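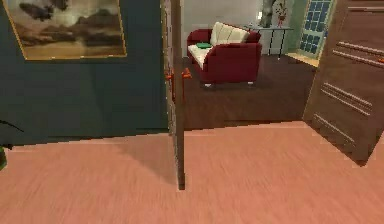
The meeting was called to settle the equipment list for the household mobile robot work at Calloway, so that orders can go in before the end of the financial year. The bulk of the discussion was on what the robot will need to get from one room to another and fetch small items. The workshop lead took the rendered flat as the starting point: a doorway between two rooms with both doors standing open, lever handles on the central one, a pale pink floor giving way to a dark brown one, and a red loveseat in the far room with a flat green item lying on its seat. It was agreed that the purchases should let us build a physical version of that layout in the test bay, and that anything not needed for it goes on a second list.

Equipment planning meeting, Calloway Assisted Living Laboratory
January 2022
Present: laboratory manager (chair), workshop lead, simulation lead, purchasing officer, safety adviser, two research staff (minutes taken by one of them)
Apologies: finance partner, who sent written comments

1. Minutes of the last meeting
Agreed as correct, with one change. Under item 4, "spare batteries" should read "spare battery and charger".

2. Matters arising
The quote for relining the test bay was chased and has come in. The purchasing officer will circulate it. The old tracked base has been cleared from the store and the shelf is free.

3. Mobile base and arm
Two suppliers were considered. Nerker offer a base with the arm already fitted. Jetunent sell the base alone and would leave us to mount the arm we have. The simulation lead prefers the Jetunent base on the grounds that our existing model is close to it and would need little rework. The workshop lead pointed out that mounting the arm ourselves would tie up the workshop for most of the spring, and that the last bracket we made had to be made again.

The reach of the arm was raised. A handle part of the way up a door is well within reach for either machine, but picking something flat off a sofa cushion means coming over the front of the seat and down at a shallow angle. Neither data sheet gives enough detail to say whether this can be done with the base parked square on. The simulation lead will run both arms against the loveseat in the rendered flat and report back.

The finance partner's written comment was that the Nerker price includes training which we may not want. Purchasing to ask whether it can be taken off.

Decision: no order yet. Both quotes to be held open until the reach results are in.

4. Gripper fingers
Soft pads are needed for lever handles. The present fingers are bare metal and have marked the sample handle. A set of padded fingers from Florkitz is £386, with delivery included. The workshop lead said we could mould our own pads for less, but the last set went hard after a few months. The meeting agreed to buy.

Decision: approved, £386 from the consumables line. Order to go in this week.

5. Test bay: doors, floor and furniture
The workshop will put up a stud partition with a doorway in it and hang the doors. Research staff asked for doors that can be fixed open at any angle, including edge-on to the approaching robot. A door seen edge-on is a narrow strip and the simulated depth sensor has missed it on several runs. The safety adviser wants a catch on each door that a person can release from either side.

There was some talk about colour. The workshop lead asked whether the floor has to match the simulation. The simulation lead said the exact colours do not matter but the contrast does, as the planner has been treating the line where the light floor meets the dark one as a step. It was agreed to use vinyl sheet, light on one side and dark brown on the other, laid flush with no threshold bar.

Furniture: a second-hand two-seater with rounded arms and short feet will do. The cushions should be pale if one can be found -- if not, a throw. A narrow table for the back wall can come from the common room. The painting and the ornaments are left off for now and go on the second list.

The safety adviser asked that the partition be no nearer than 2 metres to the fire exit. Agreed.

6. Computing
The simulation lead asked for one more graphics workstation. The present machine takes 40 hours to finish a full set of doorway runs and cannot be used for anything else in that time. The chair noted that the university cluster has not been tried. Research staff said queue times there are poor during term.

Decision: try the cluster first. Bring back next time with figures for the wait.

7. Timetable
Partition and floor to be done by Easter. The base and arm, whichever is chosen, should be on site by August at the latest. Both suppliers quote long lead times and neither will commit to a delivery date without a deposit. Purchasing to find out if the deposit can be paid from this year's money.

8. Actions
Simulation lead: reach test for both arms; trial set of runs on the cluster.
Purchasing officer: Florkitz order; ask Nerker about training; deposit rules; circulate the relining quote.
Workshop lead: drawing of the partition, with door catches shown.
Safety adviser: comment on the drawing before any timber is bought.
Research staff: look for a sofa and get prices for vinyl.

9. Any other business
The test bay key has gone missing again. A key safe will be bought.

Next meeting to be set once the reach results are ready.

Calloway Assisted Living Laboratory | Contact the laboratory office | © Calloway | Back to top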